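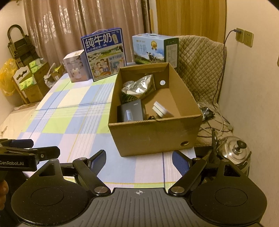

Hand gripper, blue pads up, with the open box on the bed behind it.

Last updated: October

PLUNDEO: ARM NOTES FROM THE BEDROOM END

Quick one from me this month, I'm meant to be packing the trolley for Darham. Long overdue though, and Mikkel has asked twice.

For anyone new: Plundeo is the home-built arm that's supposed to lift odd things out of a cardboard box and put them down somewhere else without squashing them. Rail along the back, shoulder, elbow, wrist, gripper on the end. The rail and shoulder live at the workshop. The wrist and gripper end have been at home with me, mostly on a tea tray.

Where we are. The rail is done. 1000 mm of it, straight at last. We had it bolted down at both ends and in the middle, and the middle was pulling it up into a very slight hump, so the carriage would run lovely and then labour and then run lovely again. Took the middle bolts out, shimmed under it, put them back finger tight and worked outwards. Runs sweetly now. If you borrow the rail for anything PLEASE don't nip up the middle pair. There's tape on them. The tape means leave it.

Shoulder is done apart from the cover. Elbow still clicks. Jaime Lobo had the elbow apart on the big bench and reckons the click is the belt riding up on the side of the pulley when it changes direction. I thought it was the bearing. We swapped the bearing. Still clicks. So Jaime was right and I owe a packet of biscuits. New pulley with a taller lip is drawn, needs printing, see below about the printer queue.

Now the gripper, which is what I've spent all my evenings on.

We're going with two fingers. I know some of you wanted three. Three looks marvellous and I had a cardboard mock-up that everybody liked, but it can't get down the side of a box. You want to slide one finger between the thing and the cardboard wall, and a third finger just lands on top of whatever's next door. Two hinged fingers, angled in, pad on each. Most of the hand grippers you see are made that way, and after an hour of using one on a box of mixed stuff I stopped arguing.

That's been the useful bit really, doing it by hand first. Before writing any more code, sit down with a hand-held gripper and a box, and shift things. You learn a lot about your own wrist. I always come in tilted. Didn't know I did that. I tip over to the left before I close, every time, and our wrist as drawn couldn't do that tilt without the motor housing fouling the forearm. So I'd designed an arm that can't do the thing my own hand does first. Back to the drawing, housing moved round to the back, and there's now enough tilt both ways with a bit spare.

Other stuff learned by hand:

Crumpled foil bags are horrible. A foil bag has no sides. You close where you think the edge is and it gives and gives, then you've either got a pinch of foil or nothing. Best I've managed is go for a fold and close slowly. If the bag is full of air it's a bit easier, there's something to push on. Mikkel wants to use suction for bags. He may be right but I'm not adding a pump before the elbow stops clicking.

Small boxes lying tilted are fine so long as you match the tilt. If you come straight down on a tilted box you catch one corner, it spins flat, and you have to start again. Big flat boxes fine. Black ones fine by hand, less fine for the camera, which sees a dark hole where a black box is. Tried a bit of white tape on a test box and that helped a lot, though it's cheating.

Cables. Short loose cables along the bottom of a box. I have given up on cables for now, leaving those for the spring. If the arm picks up a cable by accident it counts as a pass and we all clap.

Flaps. Put this in big letters on the whiteboard. FLAPS. A tall flap standing up at the back of a cardboard box is exactly where my forearm wants to be. By hand you just reach round it and don't notice. The arm will go straight through it and bring the box along for the ride. For now we cut the flaps off the test boxes at the workshop. Later on it'll have to cope, as people's boxes have flaps.

Pads next. Grip pads want some texture. We tried smooth silicone sheet first, cut to shape, and it picked up every bit of fluff in the house and then gripped nothing. Second go was the ribbed mat from the kitchen drawer, glued on. Better, lasts a few evenings, peels at the top corner. Third go is pads cast in a printed mould with a crosshatch in it, and those are good. Colour doesn't matter for grip but a bright pad makes it much easier to see on the video where the finger tip has got to, black on black you're guessing. I've got a bit of blue pigment left if anyone is casting. Mould is on the shelf over the vice, wash it out after please, it was left full last time and I had to pick it clean with a cocktail stick.

Jaw travel is 100 mm between the pads fully open. Plenty. I'd drawn it wider and all it did was bash the walls of the box on the way down. If something's wider than that it can go in by hand.

Pivots: use proper shoulder screws. I used ordinary machine screws with a lock nut to save waiting for the post and the fingers went floppy in an evening. The thread chews the hole out. Ásgeirsdóttir had the right ones in stock, they came quick, well packed, and there are spares in the drawer marked PIVOTS (it was marked BOLTS MISC, I've re-marked it). Put a thin washer each side. Don't overtighten or the fingers won't fall open under the spring.

Software, short because I didn't do it. Mikkel Østergaard has the Gemumau box talking to the wrist motors now. Gemumau is the name he's given the little control board plus the script that runs on it, in case you saw it in the shared folder and wondered. It reads a list of positions and plays them back. No cleverness yet. You move the arm by hand with the motors off, press the button, it remembers, next one, press the button. Then it does the lot in order. First proper playback was lovely for the first few moves and then it tried to go somewhere that didn't exist and stopped with its elbow in the air. Line 404 of the positions file was blank. Yes, we've had all the jokes. It skips blank lines now.

He's also put a limit on closing force. Before that it would shut until the motor stalled, which is how we lost the egg box. With the limit in it closes, feels a bit of push back, holds. I ran it on an empty drinks carton at home and it held the carton with only a small dent, and the dent may have been mine.

What we'd like from you:

Cardboard boxes, medium, the sort with hand holes. Hand holes are a nuisance for the camera and I want to practise on them. Any state so long as dry.

Awkward packets. Foil bags, pouches, anything that rustles. Empty and wiped out please!! We had a visitor in the crisp bag tub over the summer and don't want another.

Somebody with a steady hand to redo the wrist loom. I've done it and it works but it's ugly and there's one joint I don't trust. Plug end is fine.

Printer time. I know there's a queue. The pulley is small and I can sit with it late, after nine if that suits. Jaime is also after a slot for the shoulder cover, his can wait, he says so himself.

If you're building your own at home, and I know at least a couple of you are, a few things I'd pass on. You don't need a workshop for the gripper end. I do mine on the bed or the tray, a bed's quite good, things don't bounce when they drop. Bad for screws though. Put a pale cloth down first or you'll be patting the sheets at midnight. Keep soldering off the bed obviously. And clamp the arm to something heavier than you think it needs, mine walked itself off the chest of drawers during a test and the only thing that saved it was the power lead being too short.

Get the hand motion right before you buy a motor. I bought motors first. They're in a drawer. They're very nice motors and far too heavy for a wrist, if anybody is building something bigger make me an offer, or swap for a decent bench supply.

Next session we're bolting my wrist to the workshop elbow, for the first time. I've checked the hole pattern against Jaime's drawing and it matches, and then I checked it against the acutal elbow and it's off by a bit on one side, so bring a round file. There'll be a box on the bench and a few packets in it, and we'll let it have a go at the easy ones. Kettle will be on. Doors from six, mind the step at the side.

Anything for the parts tub leave it under the bench by the window with your name on if you want it back.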